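Sullitz on the river, has anyone been back since they changed the menu?

Forum: Eating Out > Restaurants and Cafes
Page 1 of 2

pepperjackdan wrote:
My wife and I used to go to Sullitz all the time when we lived on that side of the river, and then we moved and had a kid and, well, you know how that goes. Her birthday is coming up and I'm thinking of booking it as a surprise. But a guy at work told me they threw out half the menu in December and the short rib is gone. Is that true? Because the short rib is pretty much why she married me (I proposed there, over the short rib). Would love to hear from anyone who's been lately.

marnie_eats wrote:
Went two weeks ago! The short rib is off the regular menu but our server said they still run it as a special when it's cold out, so call ahead. I had the trout with brown butter and it was so good I was scraping the plate with bread. My sister got the mushroom pasta and kept pushing my fork away. We split the almond cake and should not have split it, get your own.
Only gripe is the noise. It was packed, and we were both a little hoarse by the time we got to the car.

tallboy_ken wrote:
Gonna disagree with marnie here. I've been going since it opened and it's slipped. The portions are smaller and the prices went up. Two of us had one appetizer, two mains and one glass of wine each and it came to $80 before tip, which I could live with if the chicken hadn't been dry. I sent it back, which I never do, and the second one was dry too. Teltetti is a five minute walk away, it's cheaper, and you can hear the other person talk.

marnie_eats wrote:
Eighty for two with wine and an appetizer is pretty normal now, Ken. And Teltetti puts sugar in the red sauce. I will die on this hill.

tallboy_ken wrote:
It's carrots.

marnie_eats wrote:
It is not carrots.

pepperjackdan wrote:
Ha, ok, I didn't mean to start a sauce war. Noise is a real question though. We'd have a babysitter for once and I'd like to have an entire conversation. Is there a quieter spot to ask for?

Valentyna Kushnir wrote:
Yes! Ask for the back room, past the bar. My husband and I had our anniversary dinner there and it was a completely different place from the front. The tables are farther apart and they turn the music down. We had the beet salad, which sounds boring and wasn't, it comes with some kind of whipped cheese and toasted rye crumbs, and then I had the pork chop and he had the trout. The chop was a little pink in the middle, just how I like it, but say something if you don't. Our server was a sweetheart and brought out a second basket of bread before we had to ask. I've been to Garcia for birthdays too and it's fun, but it's more of a big loud table kind of night.

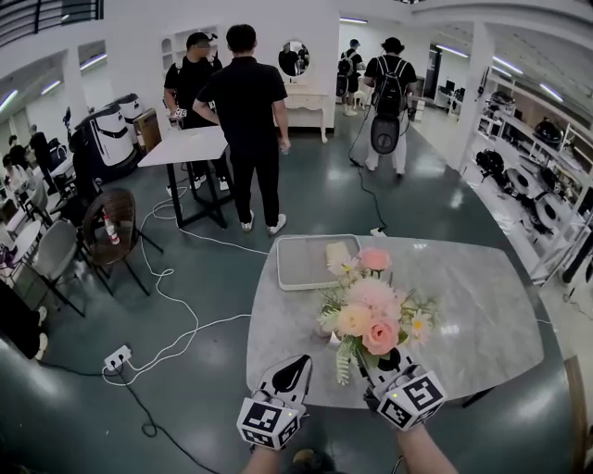
Vol. 15, No. 44

sourdough_lou wrote:
Seconding the back room, but you have to ask when you book. If you wait until you walk in they'll tell you it's taken. I've had that happen twice. They'll put you on the two-top by the kitchen door and you'll get bumped by trays all night long.

On the food I land somewhere between Ken and Marnie. The fish is great, the pasta is great, and I'd stay away from the chicken. I had it last fall and had to ask for extra sauce. The fries are better than they used to be, they're doing them thinner now with a lot of black pepper. Oh, and get the pickled green beans if they have them, they're in with the sides so people miss them.

Maksym Onyshchenko wrote:
Has anyone booked through Forkico for this place? I tried it for a party of five and got a confirmation, and when we showed up the hostess had no record of us. She was nice about it and squeezed us in after around 15 minutes at the bar, but with a birthday I wouldn't chance it. Phone them.

For what it's worth, I liked my meal. Lamb meatballs, then the trout everyone's talking about. My mother-in-law thought the trout was salty. She says that about most restaurants, but I did drink a lot of water that night, so maybe she had a point.

tallboy_ken wrote:
See, salty.

marnie_eats wrote:
One mother-in-law, Ken!

gravyboat77 wrote:
I'm with Ken, sorry. Old Sullitz was a neighborhood place where you could go in your work boots and get meatloaf. Now there's foam on things. I got a carrot soup with foam on it and it was gone before I sat up straight. Nice people working there, no complaints about them at all, but I've moved on to Garcia and I'm happy. Half chicken, rice, beans, and lunch the next day out of the leftovers.

sourdough_lou wrote:
The foam soup is gone, I think. It was potato leek when I went, in a proper bowl, and it came with a grilled cheese cut into strips. Might be worth another shot for you at lunch, the lunch menu has more of the old stuff on it. I'm pretty sure the meatloaf is on there as a sandwich.

gravyboat77 wrote:
Meatloaf sandwich? Ok, I'm listening. Is it on white bread or something fancy?

sourdough_lou wrote:
Seeded roll. You can ask for white.

pepperjackdan wrote:
Update: I called. The lady on the phone was super nice. Back room is booked, table for two, and she wrote down the short rib and said she'd ask the kitchen to hold two if they're running it that night. If they aren't, we're both getting trout and I'm ordering one almond cake EACH. Skipping the chicken. Thanks everybody, I'll come back and report!

marnie_eats wrote:
Get the beet salad too. And tell us about the salt.

tallboy_ken wrote:
Happy birthday to her. Teltetti next year.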